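Lollisska: a small pile of exchange data

Version 4, October

Lollisska is a set of hourly prices, volumes and fee records for thinly traded crypto tokens, the sort that have a website, a mascot and eleven people in the chat. The big coins are left out. You can get Bitcoin prices from your phone, your bank and most taxi drivers.

What you get

One CSV file per token, 400 tokens in all, plus a file called dead.csv listing those that stopped trading while we were collecting. Please read dead.csv before you write to us about gaps. A flat line at zero is usually correct.

Columns

time: start of the hour, UTC, always
open, high, low, close: in US dollars, converted at the hourly rate
volume: in tokens, as reported by the exchange, with all the confidence that implies
fee: median network fee for the hour, blank where the network had the afternoon off
flag: 0 for fine, 1 for suspicious, 2 for a price Keabetswe has looked at and sighed over

Where it comes from

Prices were pulled from the public feeds of two exchanges, Zostier and Alitz. Where they disagree by a little, we take the average. Where they disagree by a lot, we keep the Zostier figure and set the flag to 1. Alitz changed its symbol names twice without a word to anyone, so the mapping lives in symbols.csv and was done by hand, mostly by Unathi Mokgethi on a train.

Cleaning

Duplicate hours are dropped and the later record kept. Trades at more than 600 times the previous close are removed, apart from one that was real. It is flagged 2. We have not smoothed anything, and if you smooth it yourself, say so in your write-up.
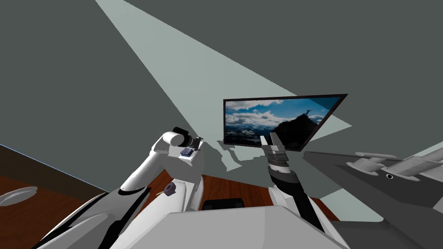

Known problems

Volumes on small tokens are inflated by wash trading. We can't tell you by how much, and would be wary of anyone who can.

Row 1337 of the fee table is missing in every version. Bheki Mofokeng has a theory, and it is long.

Tokens that swapped to a new contract appear under both names. Joining them up is left to you, along with the choice of swap rate, which the projects themselves tended to announce in a meme.

The Wednesday outage at Alitz left a hole of roughly nine hours across all its pairs. These rows are blank. Earlier versions filled them with the last known price, which made the outage look like the calmest trading day in the history of the market.

What it's good for

Studying how liquidity dries up, testing code that has to cope with ugly data, and teaching. Yolandi Msimang uses it with her second-year students, who arrive with opinions about tokens and leave with opinions about time zones.

Please don't use it to pick investments. Most of the files slope the same way.

Loading it

Any spreadsheet will open a single token. For the lot, use the script in /tools, which needs Python and a bit of patience. Run it with --skip-dead if you only want the survivors, and bear in mind that your results will then look much cheerier than the market did.

Licence and credit

Free to use and share with credit to the Lollisska team. Hosting is paid for by Buthelezi, who have asked for nothing in return except that we stop emailing them uncompressed files.

Corrections go to Palesa Pretorius through the issue tracker. Give the token, the hour and the value you think is right. Complaints that your own token has been marked dead should come with a trade.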